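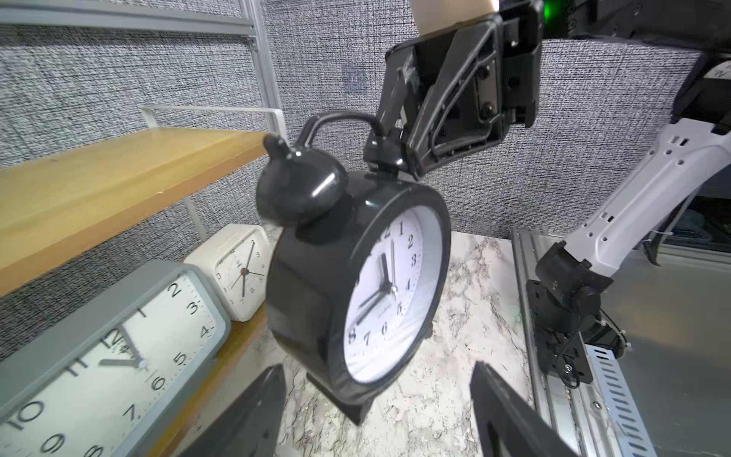
How much should a small shop set aside each year to keep a two-arm robot bench running?

The Flondby training center in Urlow has put $2,721 in its next budget for parts and repairs on one bench. That figure leaves out staff time and the price of the bench itself.

The number comes from a spending plan the center released in July. The plan covers three years and asks for a second bench with two robot arms, a set of spare grippers, and a service contract that would start after the maker's warranty runs out. It is the first time the center has listed its robot equipment apart from the rest of its shop tools.

Wekesa Mfinanga, the center's operations manager, wrote most of the plan. He said the old way of budgeting made it hard to tell what the robot work cost.

"We had gripper fingers and drill bits on the same line," Mfinanga said. "When the line ran out in the spring, I couldn't tell anybody which one had used it up."

The center teaches adults from Urlow and nearby towns who want jobs in packing, light assembly and machine care. Part of the course has students guide robot arms through simple handling tasks with household items. Bench time is booked in advance, and the bench was in use for about 115 hours a month through the last term, according to the plan.

Those hours are the main argument for a second bench. Evening students have been sharing slots with the day group, and the plan says the wait for a slot grew through the winter. When the bench is down for a repair, the whole list moves back.

Erick Nyanda, who teaches the evening course, said the longest stop last term was over a motor that had to be ordered. The part was not expensive. The delivery took longer than the supplier had said it would, and two classes were moved to the computer room while he waited for it.

"I would take the spares over the new bench if they made me pick," Nyanda said. "A second bench with the same empty parts drawer is going to sit there too."

Under the plan, the center would not have to pick. The spares would be bought in the first year, before any new arms are ordered. The list includes gripper fingers, one complete gripper, two wrist motors, power supplies, cables and cable clips. Gripper fingers are treated as a supply item, like gloves or tape, and would be reordered whenever the drawer is half full.

Bench frames and tabletops are in the plan as well. Mfinanga got a price for a finished enclosure and a price for the materials alone, and the plan uses the lower one. Students in the assembly course would cut and bolt the frame as part of their class work. The plan sets no value on their hours. 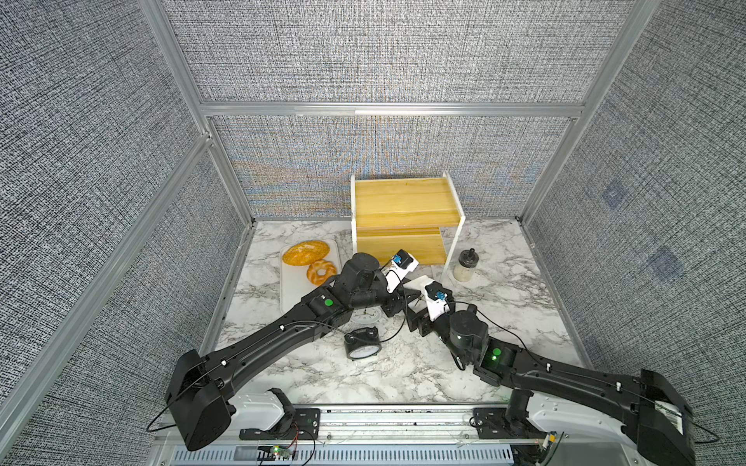 Two arms reach over a marble-patterned tabletop, with a pair of alarm clocks between them and bread on a cutting board at left.

Household goods used for handling practice get a small line of their own. The plan keeps this line open, so that instructors can buy things locally and turn in receipts at the end of the month. Food is to be bought the same week it is used. Nyanda asked for that line to be left loose, as he changes the items often and doesn't want to file a request over a kitchen jar.

The arms are the largest purchase. Two suppliers sent quotes. Hoxha offered a pair of arms with grippers, cameras and a training visit by one of its staff. The other supplier, Flallix, offered arms at a lower price but sells its grippers and cameras separately. With those added, the two quotes came out close to each other.

The plan recommends Hoxha for the second bench. It gives two reasons. The grippers come fitted and tested, and Hoxha agreed to keep selling spare parts for the model through the full three years. Flallix would promise parts only for the length of its warranty.

Idrisa Bakilana, who handles purchasing for the center, said she asked both companies the same set of questions and put their replies side by side in the plan. They cover shipping cost, return terms, who pays for a part that arrives broken, and how long a repair takes once the arm reaches the shop.

"The sticker price was the easy part to compare," Bakilana said. "The freight was not on either quote until I asked."

She also asked for prices on used arms. One seller had a pair available, but could not supply hours of use or a repair record, and she left them out. The plan says used equipment may be looked at again in the third year if a record comes with it.

Software is a smaller item. The center already pays for the program its students use, and the license covers a second bench at no added charge. Storage does cost more. Each session is recorded from several cameras, and the files add up. The plan budgets for one more storage drive in the first year and another in the third. Recordings from practice sessions would be erased at the end of each term unless an instructor marks them to keep.

The room itself needs work before anything is delivered. The outlet along the east wall is on the same circuit as the air compressor, and the plan calls for a separate one. An electrician has looked at the wall and given a price. That job is scheduled for the break between terms, when the room will be closed from 8 a.m. until the work is done each day.

Some questions are still open. The plan does not say who would take care of the second bench. At present Nyanda does most small repairs himself in the hour before class. Muthoni Athumani, who leads the day course, said that will be hard to keep up with twice the equipment.

"Somebody has to check the bolts and cables on both of them, every week," Athumani said. "I'd like to see a name next to that."

Mfinanga said he is looking at a part-time technician job, which could go to someone who has finished the course. It would come out of the staff budget and would be decided separately. He expects to have a draft of the job duties in the fall.

The center has also not settled what it would do if prices go up between now and the order. Hoxha's quote is good through the end of September. After that the company may change it. Bakilana said she has asked for an extension in writing and has not had an answer yet.

Kieran Lambert, the center's director, said he supports the plan but may move the order for the arms into the second year, depending on enrollment. The spares and the electrical work would go ahead in either case. Lambert said he wants to see the fall sign-up numbers first.

"If the evening class fills again, I don't have much of a case for waiting," he said.

Copies of the plan are at the front desk of the center. The quotes are attached at the back, along with the list of spare parts. Comments can be left at the desk or sent to Bakilana's office through the end of the month.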